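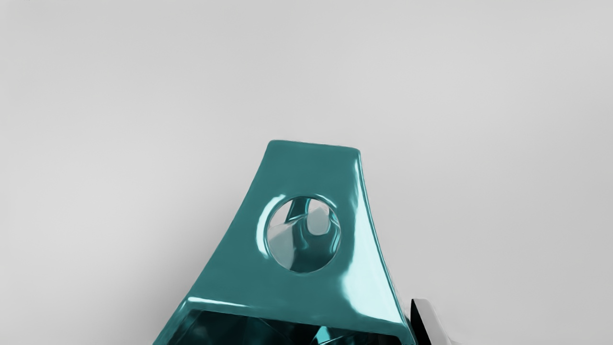 Why Is the Sea Salty?

If you have ever swallowed a mouthful of ocean by accident, you already know the first fact in this article. The sea is salty. It is also not very nice with sand in it, but that is a separate article.

The odd part is that rivers are not salty. You could taste a river and notice mostly mud. And rivers run into the sea all day and all night, including weekends. So if fresh water keeps pouring in, why doesn't the sea get fresher?

It starts with rain

Rain looks innocent. It falls on your head, it ruins your picnic, it goes down the drain. But on its way through the air, rain picks up a bit of carbon dioxide, the same gas that makes soda fizzy. This turns the rain into a very, very weak acid. It won't hurt you. It won't even hurt your sandwich, although the sandwich will be soggy.

Rocks are another matter. Rocks sit outside for millions of years and never once come in when it rains. Drop by drop, the rain nibbles tiny bits off them. Some of those bits are what scientists call minerals, and some of the minerals are the ingredients of salt.

The rain runs into a stream, the stream runs into a river, and the river carries the tiny bits along like a mail truck that only delivers to one address.

Wait, so rivers ARE salty?

Yes, a little. You caught me. River water has salt in it, but so little that your tongue doesn't notice. Your tongue is good at ice cream and not so good at chemistry.

The sea gets its deliveries of salt from every river at once, and it has been getting them for a very long time. It also gets some from the bottom. There are cracks in the sea floor where water seeps down, gets extremely hot near the melted rock below, and comes shooting back up full of minerals. Underwater volcanoes add their share too. They were not asked to.

Why the salt stays put

When the sun warms the sea, some of the water turns into vapor and floats off into the sky. This is called evaporation. The water leaves. The salt does not. It is too heavy to float away, so it stays behind in the sea while the water goes up, makes a cloud, rains on a mountain, and comes back with even more salt in its pockets.

Think of a bathtub where somebody keeps adding a pinch of salt and the only way out is through the ceiling.

How much salt is there?

Sea water is mostly water, as you might hope. If you took a big bucket of it and let all the water dry up, you would be left with a few good handfuls of white, crunchy stuff. Most of that would be the same kind of salt you put on french fries. Please don't put it on french fries. There are also fish to consider, and what fish do in the sea.

The sea covers 71 percent of our planet, so all those handfuls add up. If you could scoop out every bit of salt and spread it over the dry land, it would make a layer taller than a 30-story building. You would need a very long ladder to find your bike.

Is it getting saltier?

You would think so. But the sea has ways of getting rid of salt as well. Some of it sinks and becomes part of the mud on the bottom. Some gets locked into new rock. Sea creatures use other minerals from the water to build their shells, which is why a clam doesn't have to buy a house. What comes in and what goes out are close to even, so the sea has stayed nearly as salty as it is now for ages.

Some lakes are not so lucky. If a lake has rivers running in but none running out, the minerals pile up. The Dead Sea is really a lake like this, and it is so salty that people bob on top of it like corks. Fish can't live in it. You can guess how it got the name.

Try it yourself

You need 3 spoonfuls of salt, a cup of warm water, a dark plate, and a grown-up who won't throw the plate in the dishwasher.

Stir the salt into the water until you can't see it. Pour a thin layer onto the plate. Put the plate on a sunny windowsill and go do something else. In December this takes ages, so pick a warmer month if you can.

After a few days, look at the plate. The water will have gone off to be a cloud, and the salt will still be sitting there, in little square crystals if you're patient.

You may now put the plate in the dishwasher.

Words to show off with

Evaporation: when water turns into vapor and leaves.
Mineral: a natural solid stuff that rocks are made of.
Vapor: water in the form of a gas.
Brine: very salty water. Also where pickles live.

Last updated July 17, 2019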